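Cheetham workshop notebook
Print this page | E-mail this page

Sunday, April 25, 2021

Back to the curtains, which I have been putting off far too long (the Illon job ate most of the month). The sheer white is what I want for the big window. I did try the heavier Mudix cloth in September and it was lovely stuff, really lovely, but it made the room so gloomy that I kept turning the lamps on at lunchtime. With all that snow light coming off the flat roof opposite, a thin curtain takes the glare down nicely and you still get the towers. 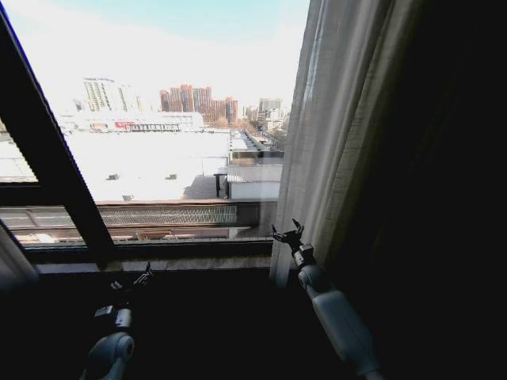 Hendrik Modise reckons I should leave the hem 4 cm longer and let it settle for 2 weeks before stitching, as sheers always drop a bit once they're hung. He's probably right, bless him, so it's pinned for now. Flotlow have the heading tape, order 1054. Still to do: wipe down the black bars and find the good pins.

Shares: 47 | Comments: 2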